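Two-Armed Machines Take On the Bathroom Shelf

Bolville company says sorting toiletries is harder than it looks, and that home use is still years off
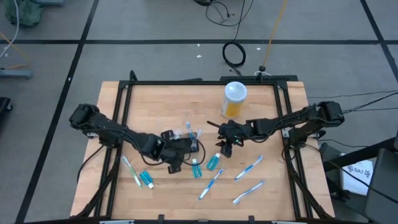 By Xuelian Jin
Staff Writer
5 March 2019

BOLVILLE – Picking up a toothbrush and putting it in a holder takes a person a couple of seconds. At Estora, a small automation firm on the east side of town, it has taken a good part of the winter.

The company is trying to find out whether a pair of robot arms can handle the small jobs that fill up a day at home or in a store: putting toiletries away, setting a knocked-over rack straight, clearing a counter. Toothbrushes and travel-size bottles were picked as the first test because they are cheap, light and awkward to grip.

"People ask me when it will do the dishes," said Szabolcs Orbán, who runs the project. "I tell them to come and watch it with a toothbrush first."

Estora has logged 3733 attempts at the toiletries task. An attempt counts as a success only if every brush ends up in the holder and a person does not have to step in. By that measure, Orbán said, the best unbroken run so far is 173.

The failures tend to come early. A wire holder weighs very little, and an arm that comes in slightly off line can shove it across the table or tip it over. One arm then has to steady the holder while the other goes for a brush, and the two have to keep out of each other's way.
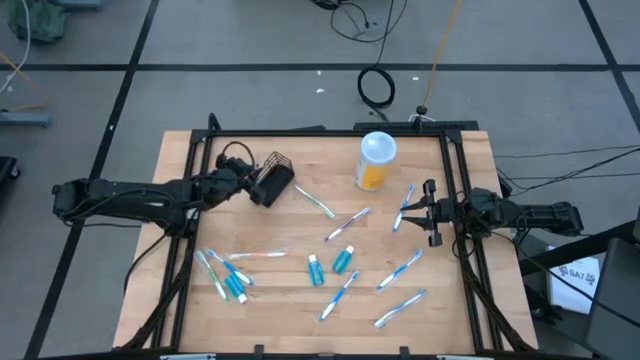
Stores may come first

Orbán expects shop-floor work to arrive well before anything in the home. A store shelf has a known height and the same products on it each morning. A bathroom has neither.

Flekport, a regional drugstore chain, has agreed to let Estora try a version of the system in one stockroom beginning in June. The trial will run for 3 months and cover restocking of small goods only. No staff hours will be cut during the trial, the chain said in a written statement.

Malhotra, the firm that supplies Estora's control software, is paying part of the cost. Neither company would give a figure.

Store workers who were told of the plan had mixed views. One stock clerk with the chain said she would be glad to hand over the bottom shelves, and wondered who would be called when the machine dropped something behind them.

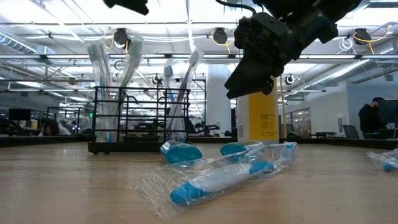

Packaging is the next problem on Estora's list. Goods reach a stockroom wrapped, and a gripper that has learned the shape of a bare handle has to deal with a different outline once there is film around it. Clear plastic also catches the light, which can confuse a camera looking for an edge. A toothbrush in a crinkled wrapper shows white highlights all over the flattened end, where there is no brush at all. Orbán's team plans to run over 2000 attempts with wrapped items before the stockroom trial opens.

A home version has no date. Orbán said the arms would need to cost far less and work without an engineer close by, and that he does not expect either soon.

Flekport will decide after the trial whether to extend it to a second store.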